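Re: [sewlist] Lining a gathered skirt in lawn, and the Mamarau pattern

Wilma Rutherford wrote:

> I am making the Mamarau skirt, the one with the yoke and the gathered
> panel, in a cotton lawn I bought at the Banotstead fabric fair in April.
> The lawn is lovely but you can see my hand through it. The pattern has
> no lining and the instructions only say "use an opaque fabric."
>
> Do I cut the lining the same as the skirt and gather the two layers
> together? I tried that on a scrap and the waist got very bulky. Also,
> has anyone used the Plinura lining fabric? The shop here has it in
> ivory and a sort of beige. And does the side zipper have to move if
> I add a lining?
>
> I have made two skirts before, both with elastic, so please assume
> I don't know much.
>
> Wilma

Hi Wilma,

I've made the Mamarau three times, twice with a lining. Don't gather the two layers together. The yoke seam has enough going on already, and with a second gathered layer you'll be fighting it under the presser foot the whole way.

What I do is cut the lining as a plain A-line. It hangs from the same seam but it's smooth at the top, so you only have one extra flat layer there. If you own any A-line skirt pattern that fits you at the hip, use that from the hip down and trace the top edge from the bottom edge of the yoke. If you don't, measure the bottom of the yoke, front and back, and draw a line straight down from each end, swinging out a couple of inches by the hem. It doesn't have to be elegant. Make sure you can take a full step in it.

On fabric: I used the Plinura in ivory for the second one. It frays a lot. Cut it with wide seam allowances and finish the edges before you handle it much. It presses well at a medium setting and it does not cling to tights, which was what I cared about. For a light-colored lawn I would look at the beige before the ivory, as ivory can show as a pale block through the skirt. Hold both behind your lawn near a window and pick whichever one you notice less. Plain cotton batiste also works, and it is easier to sew if slippery fabric worries you, but it will stick to tights in winter.

The zipper stays where it is. You leave the lining seam open on that side, a little longer than the zipper, and hand sew the lining to the zipper tape at the end. Just remember which side is which, because the lining goes in with its wrong side facing the wrong side of the skirt. I got that backwards the first time and had to unpick the entire yoke seam.

The order I follow:

1. Sew the skirt side seams, leaving the zipper side open down to the notch. Press them open.

2. Sew the lining side seams the same way. Finish the edges now if you haven't.

3. Run two rows of gathering stitches along the top of the skirt panel only. Use the longest stitch on your machine and a thread color you can see. Start and stop at the side seams so that you are gathering front and back separately.

4. Pin the gathered panel to the outer yoke, match the side seams and centers, and spread the gathers by hand. Baste it. Look at it from the right side before you go on, since a clump is easy to fix at this point.

5. Pin the lining to the yoke facing along its lower edge, right sides together, and sew. Press the seam up into the yoke.

6. Put in the zipper, then join the outer yoke to the facing along the waist. Clip the curve and understitch.

7. Hang the whole thing overnight before hemming. Lawn doesn't drop much but the lining might, depending on how you cut it. 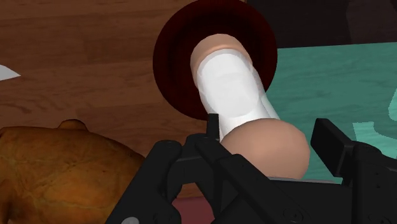
8. Hem the lining first, an inch shorter than the skirt. Then hem the skirt. I use a narrow double fold by machine on the lining and sew the skirt hem by hand.

One more thing about size. The Mamarau yoke runs large in the waist. I went down one size there and kept my usual size for the panel, and it gathered in without trouble. Try the yoke on in muslin before you cut your good lawn.

If you get stuck at step 5, write back and I'll draw it out and send it to the list.

Good luck with it.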